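**Folding a thin jacket into its own hood: which sequence?**

**hkassab_622**
Trying to get a thin hooded jacket down to a pillow shape for travel. I start flat on the bed, cord at the far edge.

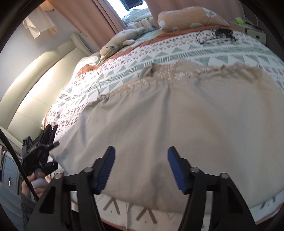
*Creases run lengthwise, gathered edge at the far side.*

Flattening takes longer than the folding. Is it worth it?

**Mallusby**
Yes. Trapped air is most of the volume in thin fabric. Sleeves next: one across the body, cuff at the center seam, then the other over it.

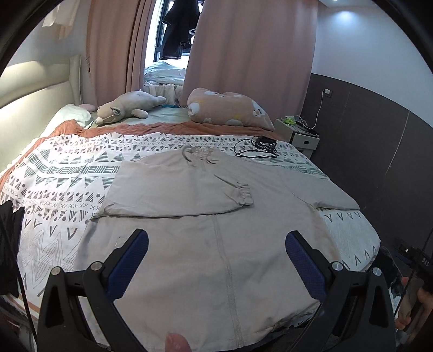

Fold the hem up to the armpits after that, then roll toward the hood. Keep the roll narrower than the hood opening or it will jam at the collar.

**inmont80**
Disagree on rolling. A roll makes a hard core and you feel it in your neck. I fold in thirds and accept a flatter result.

**Mallusby**
Thirds come undone in a bag. Mine has held since November.

**hkassab_622**
Tried both on Monday. Thirds went in faster, the roll stayed put better. My bed pillow has the same trouble with its cover bunching along one side.

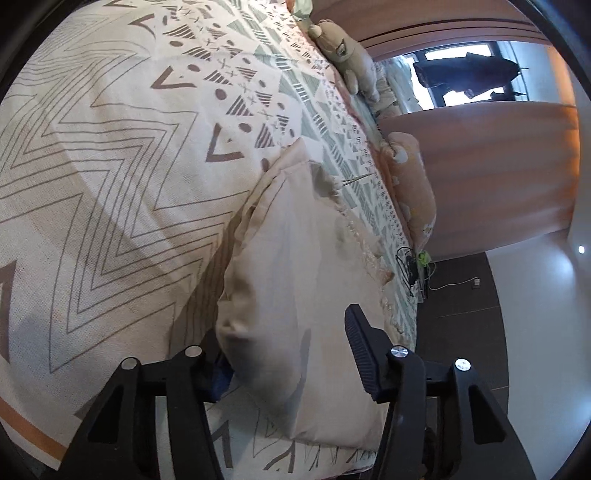

Smoothing from the closed end toward the opening moves most of the slack. For the jacket I'll stay with the roll, but looser.

**inmont80**
Leave the drawstring out of the roll. It knots.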